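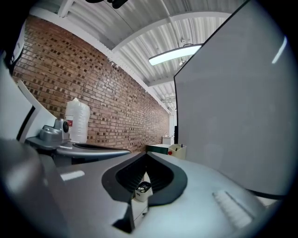
Storach Releases Hitia 13, With New Time Alignment and Replay Tools for Hand-Held Gripper Recordings

Grirkwood, 2025-03-10 – We've been sitting on this one since November, so I'm very happy to finally type it: Hitia 13 is out today, and every current license holder can download it right now.

If you're new to us, Hitia is the software we make at Storach for turning hand-held gripper recordings into motion a robot arm can follow. You bring the video and the tracking data, and Hitia lines them up, cleans the paths and flags the bits an arm couldn't reach (my favorite part, I'll admit).

The big change is the time alignment. Version 12 wanted you to mark a sync point by hand in each recording, and our users let us know how they felt about that! Hitia 13 finds the sync point itself, across two grippers and a head camera, and shows you its guess on a timeline before it commits to anything. You can still drag it if you disagree.
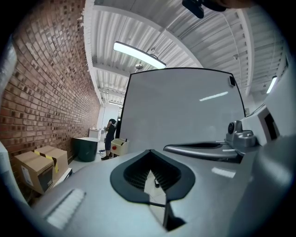 We also rebuilt the pose tracker. It used to drift in long rooms with lots of repeating texture – brick was the worst of it – and we spent most of the winter on that one problem. The new tracker keeps a map of the room between recordings, so a second session in the same space starts from what the first one learned. Our test set for this release was 168 recordings, and I think I've watched every one of them twice.

Two-handed work gets its own view now. Both paths sit side by side, and the planner checks them against each other for collisions before you export. Square markers on the grippers are picked up automatically, and you can set a different size for each hand.

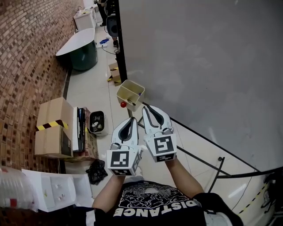 Two hand-held grippers with square markers, one in each hand, beside a small open container and a red ball.

Smaller things: batch export goes up from 100 recordings to 500, the Karppinen file format is supported for both reading and writing, and the dark theme no longer hides the save button. Sorry about that last one.

Hitia 13 is a free update for current license holders. Trial copies and full release notes are on the Storach website, and press questions can go through the contact form there.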